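Workshop notebook, dye and mending bench
September, kettle on at 7:30

Started the morning by rereading the last few pages in here, and I see I promised to write up the overdyeing properly and then wrote half a line and wandered off. So, with a cup of tea and the windows open (it is finally cool enough to have the stove going and the windows open at once, which makes me very happy), I'll try to get it all down while I still remember it.

The question was whether we can bring faded black cotton back to a decent black in the small pot without the big rinse sink. We have been sending those jobs away or turning them down, and I hate turning them down, as they are nearly always somebody's favorite thing. Black fades in such different ways, too. Some goes brown at the knees and the seat, some goes a sort of plum, and the cheap stuff goes green at the seams, where the thread was a different fiber all along.

I cut strips from the old Vellance work apron, the one that had gone the color of weak coffee, and weighed out 96 grams dry on the kitchen scale. The Bachmann scale is still reading high and I have stopped trusting it for anything smaller than a loaf of bread. First batch had the Plivier black mixed the way the packet says, salt in at the start, everything in together. It came out streaky and rather purple, with a pale line wherever a strip had folded over on itself. I stirred, I really did, but the pot is too narrow and the cloth sits in there like noodles.

Second batch I soaked the strips first in plain warm water for a good long while, long enough to sweep the back room and answer the mail. Then dye in, fourteen minutes of steady stirring, and only after that the salt, in three lots with a rest between. Much better! Still a touch blue if you hold it to the window, but even all over, and the folds took the same as the flats. I had the lamp on it and the daylight on it, and I would hand that one back to a customer without blushing.

Third batch, same again but with a spoonful of the Busine brown stirred into the black. I had read an old note of ours saying a little warm brown takes the blue out, and I was doubtful, and it works. It is a softer black, more like an old piano than new shoes. I like it best of the three. It might be too soft for somebody who wants trousers to look new, so I think we should offer both and show people the strips. 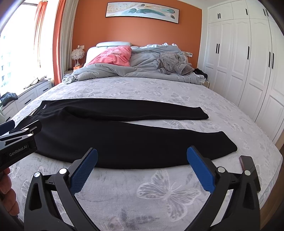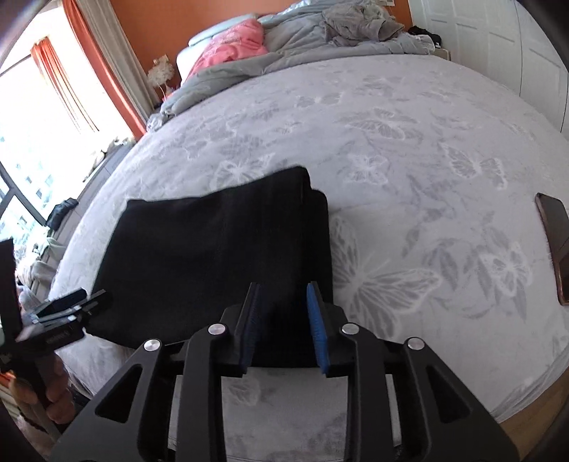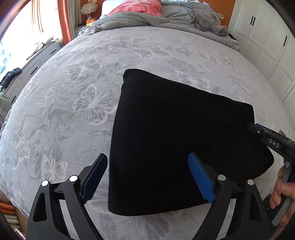

Black clothes on the bed, with the gripper.

Now the rinsing, which took longer than everything else put together. I counted basins this time, as I have guessed in the past and always guessed low. Eleven basins before the water ran clear on the second batch. That is a great deal of carrying for one small lot of strips, and my shoulders have been telling me so all afternoon. If we take on full garments we need the long hose back from the garden, and somebody has to find the brass fitting for it. I looked in the blue tin, the biscuit tin and the drawer with the dead batteries. It may be in the tin with no lid, under the zippers, and I didn't have the heart to tip that one out.

Rub test, done with a damp white handkerchief after drying on the rack: first batch left a clear gray smudge, second left next to nothing, third left a faint brownish mark on the first rub and none on the next. I have pinned the handkerchiefs beside the strips so you can judge for yourselves. Please don't wash them, as happened in the spring.

Something to remember about thread. The apron was sewn with polyester and it didn't take the dye one bit, so every seam now shows as a tan line. On an apron that is rather charming. On a good pair of trousers it would look like a mistake, and we ought to warn people before they leave things with us. I'll write a line about it for the ticket, in plain words, and leave it by the register for anyone who wants to improve on it.

Costs, while I think of it. A full tub of the Plivier is 300 grams and I used less than I expected, so we can do a fair number of small jobs before reordering. The salt is ordinary kitchen salt. What costs us is the hot water and the standing about, and I haven't worked out how to charge for standing about.

To do, in no special order:
Find the brass fitting, or buy another.
Try the second method on a linen and cotton mix, there is a piece in the scrap basket with a torn hem.
Borrow the wide jam pan and see if the streaks go away even with the packet method.
Check the Bachmann scale against a bag of sugar.
Scrub the sink. I did try, but there is still a gray ring.

Strips are on the corkboard by the back door, labeled one to three in pencil. The third is still a bit damp at the thick end, so mind your sleeves.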